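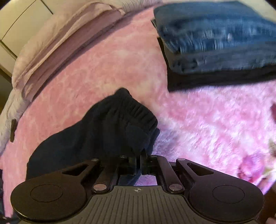 The Lasard hand gripper at a navy knit, with folded jeans waiting at the back of the pink blanket.

About Drellell

Shares 9 | Comments 4

Hello, and thank you for finding your way to this page, which has been rewritten more often than any other on our site and is still a bit longer than it ought to be. We are Drellell, a small workshop that sets up, looks after and mends hand-held grippers for people who teach robots to handle clothes and bedding. We started out repairing sewing machines and the odd overlocker, and a fair amount of that habit has stayed with us. We still keep the good oil in the same tin.

Most of our days go on one tool, the Lasard. You hold it in your hand and work it much as you would a pair of kitchen tongs, and the narrow fingers at the front close on whatever you have put them to. We look after over 300 of them now, which sounds like a great many until you see how they come in, a few at a time, in padded envelopes and shoeboxes and (once, memorably) a biscuit tin lined with tea towels.

A gripper that has been out working with knitwear always comes back with fluff in it. Wool and fleece shed, plush blankets shed even more, and it all goes looking for the joints. So the first thing that happens to any Lasard on our bench is a good long brush with a soft dry brush, round the pivots and down the grooves in the base plate, before anyone reaches for a screwdriver. Els Vandenberghe, who began the workshop and still does the first brush on most of them, will not have compressed air near the bench. She says it only blows the fluff further in, and having taken apart the ones that other people have blown out, the rest of us have come round to her view.

After that we open and close it slowly, by hand, and listen. The outer arms and the inner links have to travel together, left and right, so that the two fingers meet in the middle. If one side drags you will feel it in your wrist long before you can see it. Usually it wants no more than a clean pivot and the smallest drop of oil, wiped off again straight away, for oil and somebody's pale jumper are not friends. Sometimes a link has been bent in a fall and has to be replaced. Links and pivots come to us from Kratochvíl, who have put up with our fussy little orders for years and once sent a parcel back round to us on a Tuesday evening when we had given them the wrong address ourselves.

The target mark on the base plate gets a wipe with a barely damp cloth and nothing stronger. Please don't scrub it, and please don't put a sticker over it, however nice the sticker.

Then comes the part we like best, which is trying it on real laundry. Mojtaba Vahidi runs what we call the Inine bench, a table in the back room with a rather grand name, where a gripper has to pick up and put down the sort of things it will meet in its working life. Ribbed cuffs and hems are a favourite of his, as the ridges show up a finger that closes crooked. Denim is there for the thick seams, and a plush blanket makes a fine surface to try on, the fingers having to take hold of the garment and leave the pile behind. Each tool gets 10 minutes at it as a minimum, and Mojtaba has been known to go on a good deal longer if something in the feel of it bothers him. Every gripper goes home with a handwritten card saying what was done to it and what to watch for next time.

If you have a Lasard of your own, you can do a lot to keep it away from us. Brush it at the end of the day, while you still remember where the fluff went. Store it with the fingers slightly open. Don't leave it under a pile of trousers, which is how most of the bent ones seem to get bent. And if it starts to feel stiff, stop and have a look before you squeeze harder.

We run a morning at the workshop each March for anyone who would like to learn the cleaning and setting up for themselves. You bring your own gripper and a woolly thing you don't mind about, we supply the brushes and rather a lot of tea, and by lunchtime you will have had the whole tool apart and back together again. People come back for it even when there is nothing wrong with theirs, and we are always very pleased to see them.

The bench opens at nine in the morning. If you are sending a tool by post, pop a note in with it telling us what it has been picking up lately, and how you would like it sent home.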